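12 Oct 2024
Glaze and lettering tests, floor tile piece

Carried on with the name tiles for the Ayala commission. Count on the current plan is 454 tiles with lettering and 66 blanks for the corners and the cut edges along the north wall. All press-molded porcelain, Ralow body, same bag lot as the April tests. Clay is running a little stiffer than I remember. Added water by spray between layers and let it sit covered overnight before pressing, and that was enough.

Warping. Eight of the last kiln load came out with a lifted corner, all from the bottom shelf, all on the side nearest the door. Switched to drying between two sheets of plasterboard with weight on top, turning once a day. Next load will show whether drying was the cause or the shelf itself. I put a straightedge on the shelf when it was cold and got light under the middle, so it may be both. Shelf marked with red crayon on the underside. Do not use it for tiles; it is fine for test cups.

Lettering. Three methods tried on seconds:

Slip trailed, fine tip. Good line, slight relief, reads well from standing height. Slow. Blobs at the start of every stroke unless the tip is wiped each time. Long names have to be laid out in pencil first or they run out of tile.

Brush, black underglaze (Braken), two coats. Flat, even, fastest of the three. Under the clear glaze the edges go soft. On the serif test the thin strokes nearly vanished. Would need a heavier letter, and the client signed off on the light one.

Inlay. Cut at leather hard, fill with black slip, scrape back when nearly dry. Cleanest edge by a long way. Some gray smear in the white where I scraped too early. It also survives wear, and people will be walking on the outer ring, which settles it for those rows at least.

Current thinking is inlay for the outer ring and slip trailing for everything inside the rope line. The two have to look like one hand. From a ladder they do. Kneeling down they don't, but the inner field won't be seen from that distance.
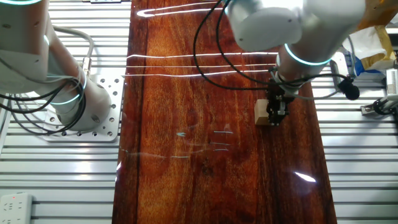 Clear glaze. Zument satin gave a milky cast over the black on five of the twelve test tiles. Thickness, I think: the milky ones were all dipped, the clear ones sprayed. Thinned the bucket and re-dipped four bisque tiles with a two-second count. To be fired with the next load. If the cast is still there we spray everything, which means booking the booth for most of two weeks.

Gloss is off the table for the walked rows. Slip risk, and it glares under the ceiling track so that a third of the names can't be read from the entrance side. Satin or unglazed and polished. I have one polished unglazed tile on the windowsill with coffee, red wine and boot polish on it. Coffee came off. Wine left a ring. Boot polish is still there.

Name list. Version 6 is the one in use. Version 5 still on the wall by the sink, please take it down. Differences that matter:
– four spellings changed after the client's reader went back to the parish registers
– one name removed, a duplicate under a married name
– two names moved from row 11 to row 12, so the row 11 layout has to be redone from the left
Anything pressed before the change that carries an old spelling goes in the reclaim bin, and only if it hasn't been bisqued. Bisqued ones go in the crate marked SECONDS and get used for glaze tests. Don't throw them out.

One open question on accents. The list has them, the lettering drawing doesn't. At this letter height an inlaid accent is a cut hardly wider than the needle and two out of six filled badly. Asked for a decision in writing. Until it comes, skip every accented name and leave a numbered blank on the rack.

Numbering. Each tile gets row and position scratched on the back before drying. Pencil burns off, as we found out. Iron oxide wash in the scratch so it can be read after firing. Back face only, and keep it away from the edge, since the oxide bled around onto the face of one tile in row 3.

Shrinkage. Wet size 454 was a coincidence with the tile count and has caused one mix-up in the order book already, so from now on write mm after every dimension. The long border tile goes in at 454 mm and comes out of the glaze firing at 390 mm. That is a touch over 14 percent. Two of the six border tiles measured 1 mm short. Joint will take it.

Subfloor. The drawing shows the step at 759 mm from the door frame. The tile layout assumes a flat run to that point. Need a site measurement before row 1 is cut, because row 1 takes up whatever error there is and I would like it to be even on both sides.

Kiln log: bisque went up slow as programmed, held ten minutes, door opened too early on my part – no cracks found, but tap every tile before it goes on the rack. A dull one gets set aside.

To do:
Fire the re-dipped four plus two sprayed for comparison.
Press row 12, names without accents.
Order black slip stain. Half a tub left.
New tip for the trailer, the fine one is split.
Site measurement at the step.
Ask Ayala again about the accents.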